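느리게 식는 것들에 대하여
번역가 헤르트 프레토리우스 인터뷰

헤르트 프레토리우스는 약속 시간보다 29분 늦게 나타났고, 사과 대신 버스 노선에 대한 불평을 늘어놓았다. 한국에 산 지 오래된 사람답게 불평은 유창했다. 그가 이번에 옮긴 책은 소도시 콜로브(Colov)의 하숙집 식탁을 다룬 272쪽짜리 산문집이다. 등장인물은 많고 사건은 거의 없다. 출판사 포스투마크는 이 책을 '잔잔한 대작'이라고 소개했다.

"잔잔하다는 건 안 팔린다는 뜻이죠." 그가 커피를 저으며 말했다. "대작이라는 건 두껍다는 뜻이고요."

원서에는 수프 이야기만 한 장(章)이 통째로 나온다. 하숙생들이 수프가 식기를 기다리며 집세를 흥정하는 대목이다. 번역하는 데 석 달이 걸렸다고 한다. 존댓말이 문제였다. "원문에서는 다들 똑같이 무례해요. 그런데 한국어로 옮기려면 누가 누구한테 얼마나 무례한지를 정해야 합니다. 주인아주머니 나이를 편집자하고 일주일 동안 따졌어요. 저는 쉰여덟, 편집자는 예순하나. 결국 60으로 합의를 봤습니다."

작가에게 물어보면 되지 않았느냐고 하자 그는 한숨을 쉬었다. 물어봤다고 한다. 작가의 답장은 한 줄이었다. '그런 사람은 나이를 먹지 않습니다.'

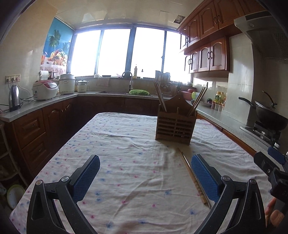 잔꽃무늬 식탁보를 씌운 부엌 식탁.

그는 책상에서는 일을 못 한다. 책상에 앉으면 세금 생각이 나기 때문이란다. 초고는 전부 부엌에서 쓰고, 9월까지는 창문을 열어 둔 채 소리 내어 읽는다. 윗집에서 항의가 들어온 적도 있다. 욕설이 나오는 장이었다.

"내려와서 조용히 해 달라고 하시더니, 가시면서 그 욕은 요즘 안 쓴다고 하시더라고요. 고쳤습니다. 그분 말씀이 맞았어요."

역자 후기에는 주석이 101개 달렸다. 편집자는 절반으로 줄이자고 했고, 그는 줄이자는 말에 대한 주석을 하나 더 달았다. 그것까지 합친 수다. 가장 긴 주석은 국자에 관한 것인데, 본인도 다시 읽지 않는다고 했다.

다음 책을 묻자 대답이 늦었다. 스켈티리아라는 섬에서 나온 조리법 모음이 유력하다고 한다. 계량 단위가 '한 움큼'과 '이웃집만큼' 두 가지뿐인 책이다.

"이웃집만큼을 그램으로 바꿔 달라는 요청이 벌써 왔어요. 계약서에는 아직 도장도 안 찍었는데요."

커피값은 내가 냈다. 그는 돌아가는 버스를 또 놓쳤다.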